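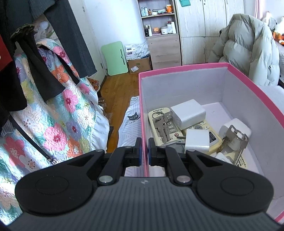 Kheri Kimaro wrote:

> Same fault for me on Thursday evening. The fingers closed on a bunch of keys, the grip reading went to full, then the jaws let go without any command. Is it the pads or the firmware?

I think it is neither. I opened two of the Lullia units this week and in both the wire to the left jaw sensor had been rubbed through where it passes the pivot pin. When the bare part touches the linkage the controller reads a fault and opens the fingers, as it was designed to do.

The first report came in September, from Rehema Khaemba, after 2,000 cycles. My own two failed at 900 and 1,000, so a low count does not mean you are safe. Light things like a plug or a charger seldom set it off. Keys and power strips do, as the linkage is under more load.

Until the new sleeves arrive from Cordeiro:

- switch off and pull the battery before you put a finger near the jaws
- check the wire at both pivots at the start of every session
- nothing with a live lead goes in the box, power strips included
- if it lets go once, stop and write to the list with the cycle count

Arben Leka asked whether tape would do. I tried it — it lasted one afternoon and then jammed the left finger half shut.

Kurer have the broken wires now and will send me their findings. I still need the serial numbers from the Plellitz group.

Siobhán Ní Mhurchú

Lists > Grippers > Faults and safety
Filed under: wiring, unplanned release
9 replies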